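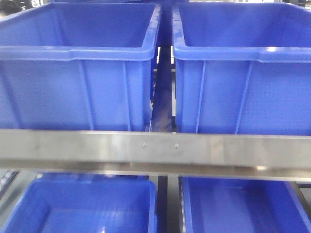
Step 1: Set up the rack before you unbox the arm

I've been working with the Novari bin-picking kit since April, and I'm still a little giddy about how quickly it gets going. The kit comes with a two-finger gripper, a wrist camera, a controller and the Peltell teaching software. You supply the bins, the rack and something to pick up.

Start with the bins. Use one model and one color all the way across, because Peltell lets you teach a single bin and copy it to the others (such a time saver!). Push each one back until it sits square, then measure from the rack to the arm's base and type that number into the cell page. Mine is 785 mm.

Step 2: Teach the tray

The tray is where every job begins or ends, so give it some care. Put it flat on the table, inside the arm's comfortable reach, and mark its corners with tape. Then open Teach > Surface and touch the gripper to three corners when the software asks. Peltell works out the fourth.

Now put one cube in the tray and jog the arm over it with the fingers open. Keep the speed at 12 percent for this part. You'll want to go faster. Don't!

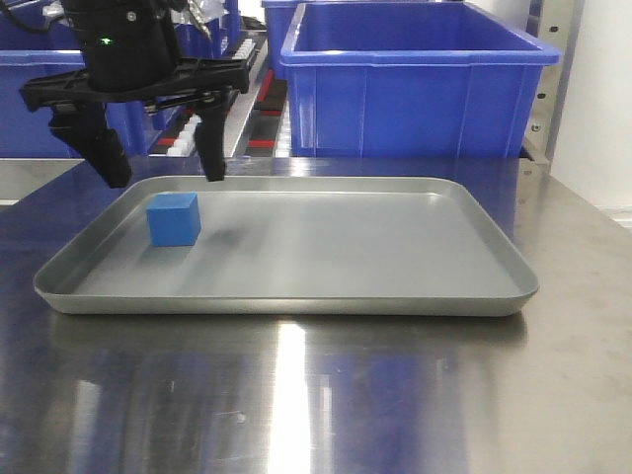
Fingers open above the tray, with a blue cube near the back left corner.

Save this pose as "approach" and make a second one straight down from it called "grasp". I save a third, higher pose too, for traveling over the tray rim. The manual skips it, but I've had much smoother runs with it.

Step 3: Set the grip and lift

Go to Tool > Grip and begin at force level 6. That suits small, solid parts. Softer things want less, and you can change the level for each item in the list. Close the fingers, wait for the grip signal, then lift straight up before moving sideways.

The wrist view is the best thing in this kit. You can check how the part is sitting between the pads without leaning into the cell, and the Usteck plug-in will save a still from every pick if you turn on logging.
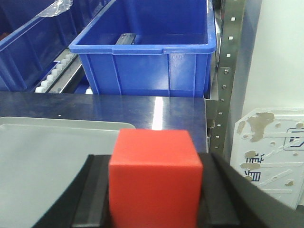 Wrist view: red cube between the fingers, tray to the left, open bin behind.

If a part keeps ending up crooked, go back and fix the grasp pose first – more force just hides the problem. I ran 277 picks over two afternoons and most of my trouble came from a pose I'd taught in a hurry.

Step 4: Work close to the bins

Up close, the wrist view gets soft and the color of the bins takes over. Set Focus to Near, lock the white balance, and draw the search area by hand so it stays between the fingertips. Auto search is fine over the tray, but close to a lot of one color I get better results with a tight box.
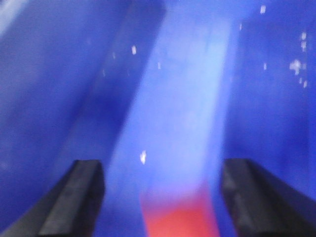 Folasade Akande wrote in to say that she locks the exposure as well, and that on her Cieślak table the tight search box only behaved once she had taught it again with the room lights at their normal level. She also asked for a way to copy search areas between bins, the way you can copy poses. I'd love that too. For now you have to export the bin file, rename it and load it again under Cell > Import.

Updated 07/05/2018 with the new menu names.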